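Sort a Paper Pile into Folders in One Evening

I love this job! Give me a heap of old bills and school letters and I'm happy for 60 minutes, and by the end there's a cabinet I can open without wincing.

Start by clearing a stretch of counter and tipping everything out. Make piles by subject (house, car, health, taxes) and stop at 7, or you'll never remember where anything went. Recycle the junk mail as you go — it shrinks the heap so fast!

Now give each pile its own plastic folder. I like the kind with a label window on the front, and I write in pencil first so I can change my mind.
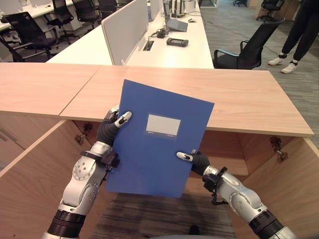 Stand the folders upright in the cabinet, spines down, labels toward the door. Put the ones you reach for every week at the front. If they slump, a bookend fixes it (my friend Yanti uses a brick wrapped in felt, and it works beautifully).

Every January I pull them all out and thin them. Last time I got rid of 32 old phone bills — so satisfying!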